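My knee has been bad since February – mostly on stairs, and worst in the morning. The clinic in Blackwood gave me a sheet of exercises and told me to skip the brace for now.

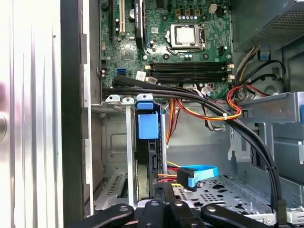
I do the wall sits and leg raises before breakfast. Ice helps if I've been on my feet all day. I bought a gel pack at Skunell and it's fine, though it leaks a little at one corner.

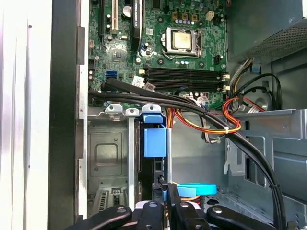 *Posted May 15, 2018 by the author*

Walking is harder to judge. I was getting 3000 steps a day with no trouble, then tried the hill path and limped for 2 days.
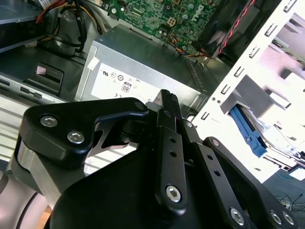 So I'm back on flat ground – the loop past the school, slow, with the old shoes. My next appointment is in a few weeks and I'll ask about swimming.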